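Folding Mailer Boxes: Frequently Asked Questions

Kendari Packaging — Help Center — Flat-Packed Boxes

The answers below apply to the Plutora line of one-piece corrugated mailers. For taped shipping cartons, see the Jovent carton page.

What is a box blank?
A blank is the flat sheet of corrugated board from which a box is folded. It has been die-cut to its outline and creased along the fold lines. A one-piece mailer needs no glue or tape to hold its shape. The side walls roll over and lock into slots in the base.

How are blanks supplied?
In bundles of 46, strapped once in each direction. Full pallets carry 1,992 blanks of the small size, stacked loose between top and bottom pads. Partial pallets are not available, but bundles can be mixed across sizes on one order.

Which side goes outward?
On plain kraft mailers both faces are similar in color and either could be used, but the creases are made for one direction. Lay the blank with the raised side of the crease toward you. The walls fold up toward the raised side. Folding against the crease puts tension on the liner and may split it.

In what order should I fold?
Pre-break every crease to 90 degrees first, then let the board relax. Raise the front and back walls. Turn the corner flaps inward. Roll the double side walls over the corner flaps and press the tabs into the base slots, starting with the tab nearest the hinge. Close the lid last, with the dust flaps inside the front wall.

Why won't the side walls roll over completely?
The usual cause is a corner flap standing proud of the wall. Open the wall again, push the flap flat against the inside face and repeat. If the flap is already flat, check the two parallel creases at the top of the wall. Both must be broken. If only one is, the wall rolls over at a slant and the tabs miss their slots.

Do the tabs need tape?
No. A tab that lifts by itself is normally one that has not been pushed through the full thickness of the base. Use the heel of the hand. A screwdriver or knife handle will dent the board and widen the slot.

How much weight can a mailer hold?
The small size is rated to 2 kg with contents supported across the whole base. A single dense item in the center should be treated as a heavier load and moved to the next size up. Ratings assume dry board.

How should blanks be stored?
Flat, off the floor, and inside the wrap until needed. Corrugated board takes up moisture from the air and loses stiffness as it does. Damp board creases softly and tears at the notches. Very dry board cracks along the outer liner. Blanks moved from a cold store should stand overnight before folding. Do not store bundles on edge — the bottom row of flutes crushes, and crushed flutes do not recover.

Is a small gap at the corner a defect?
Usually not. Where folded layers meet, the thickness of the board has to go somewhere, and a narrow opening often remains at the end of a folded strip. The cut end of the board may also curl slightly at that point.
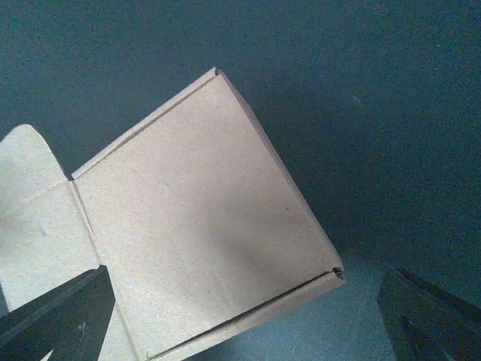 A gap becomes a problem when small contents can pass through it, or when the wall next to it moves under light thumb pressure. In either case, unfold the wall and break the crease again before rejecting the box.

The board has specks and mottling. Can it be exchanged?
Kraft liner contains visible fiber and occasional dark specks. These are normal and are not covered by the exchange policy. Stains, tears, delamination and crushed flutes are covered if reported with the bundle label.

Can the mailers be printed?
Yes, in one color, from 1,000 pieces per size. Keep artwork 5 mm clear of all creases and slots. Ink laid across a crease will crack when the board is folded. Dieline files are sent on request.

Can a mailer be reused?
Around three openings is typical before the tabs loosen. After that, use it for storage or flatten it for recycling.

Who do I contact about fit or a custom size?
Send the item's length, width and height, in that order, to Heloísa Rocha in technical support. Include the weight and state whether the item is wrapped. Sizes for Politis inserts are listed separately in the insert catalog, last revised in February.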